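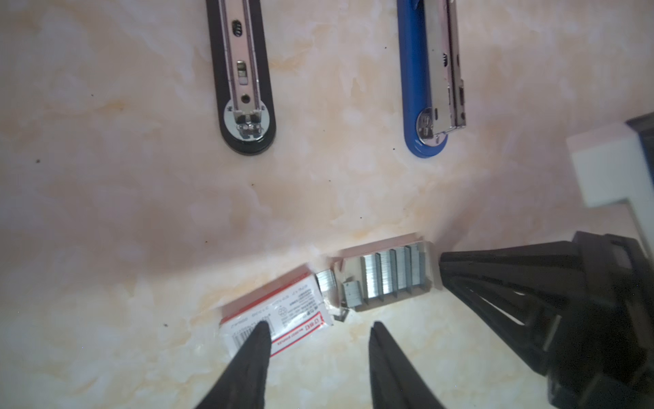 Desk Supplies, Part Four: The Matter of the Two Staplers

Posted June 4, 2023

The review of the household's desk supplies has now reached the second drawer. Readers of the earlier entries will recall that paper, envelopes and writing instruments were dealt with in the spring, and that fasteners of all kinds were deferred until the tax papers had been sent. The papers have been sent. This entry concerns the staplers.

The household keeps two, a black one and a blue one. The black stapler is a Grolleck and came from the office in Midton where I was employed until the branch was closed. Departing staff were permitted to take small items from their own desks, and I took the stapler and a letter tray. The blue stapler is a Zurell and was bought new from Marinho, the stationer on the same street, during a period when the black one was believed to be lost. It had been placed in a box of picture hooks.

For several years both have been in use without any rule as to which should be used for what. The result has been uneven work. Letters to the bank have gone out with staples whose legs did not close, and one insurance form was returned to me with its second page missing. I do not attribute the loss of the page to the stapler with certainty, but the form was resubmitted with a paper clip and was accepted.

Condition

Both staplers were turned over and examined from beneath before anything else was done. I recommend this to anyone undertaking a similar review. The upper side of a stapler shows only how it has been handled, and most of the parts that give trouble are on the underside or inside the channel. The round metal plate near the end of the base deserves particular attention. On many models it can be turned so that the legs of the staple bend outward instead of inward, and a plate that has shifted by a small amount will produce a staple that is neither one thing nor the other.

In the case of the Grolleck, the plate was found to be slightly out of position. It was pressed, turned through a full rotation and returned to the ordinary setting. The channel was brushed with a dry toothbrush kept for such purposes. No oil was applied. I applied oil to a stapler once, at the Midton office, and the stain could be seen on correspondence until the end of that quarter.

The Zurell required less. One bent staple was removed from the front of the channel with tweezers, and the body was wiped with a damp cloth.

Trial

A short trial was then held. Each stapler was used 20 times on two sheets of scrap paper, and again on a thicker set of pages taken from an old appliance manual. On two sheets the results were satisfactory for both. On the thicker set the Zurell performed well until the pages were folded at the corner, when it began to leave one leg standing. The Grolleck closed every staple, although it asks for a firm hand, and I would not wish to use it for a full afternoon.

The following arrangement has been adopted as a result:

The black stapler is for bound copies, manuals, and anything that is to be kept in the cabinet.
The blue stapler is for letters, receipts and school notices, and stays on the desk.
Neither stapler is to be lent to the kitchen for closing bags of rice.

The third provision was the subject of some discussion in the household. Clothespins have been made available.
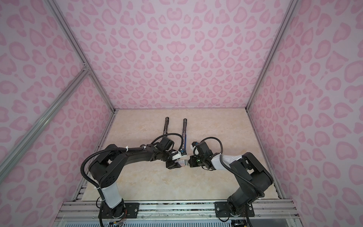 Marble-patterned surface with pink leopard print on three sides; two narrow dark items lie on the floor panel.

Staples on hand

The stock of staples was counted on the same occasion, as this part of the review calls for an inventory. There were 1,793 loose and boxed staples of the standard size, all of which fit both staplers. A further strip of a narrower size was found at the back of the drawer. It fits neither, and I have no record of its purchase. It has been put in the envelope for the donation shelf at the library.

At the present rate of use, the existing stock will not need to be replaced for a considerable time. The rate was estimated from last year's files, which contain 79 stapled sets. Marinho sells refills at a fair price, but I have decided that no box is to be bought until the present quantity falls below 200. A slip of paper stating this has been placed in the drawer, underneath the refills, where it will be seen at the proper moment.

Storage

The blue stapler will be stored at the right-hand side of the desk, next to the telephone. The black stapler will go in the second drawer, lying flat, with the refills behind it. Standing a stapler on its end saves space, and I followed that practice for many years, but in my experience the staples slide back from the front and the first press then produces nothing.

I had considered disposing of one of the two. A household of this size could manage with a single stapler, and the purpose of the review is partly to reduce what is held. After the trial I was not able to say which of them should go. The matter may be taken up again if the lower drawers prove difficult to empty.

Corrections to the previous entry

In Part Three I stated that the large brown envelopes had all lost their adhesive. A reader has written to suggest that a slightly damp sponge be tried before they are thrown out. I tried it on six envelopes and four of them sealed. The remainder have been kept for use with tape, and I am grateful for the advice.

Part Five will cover rubber bands, hole punches and the label maker, and is expected in July.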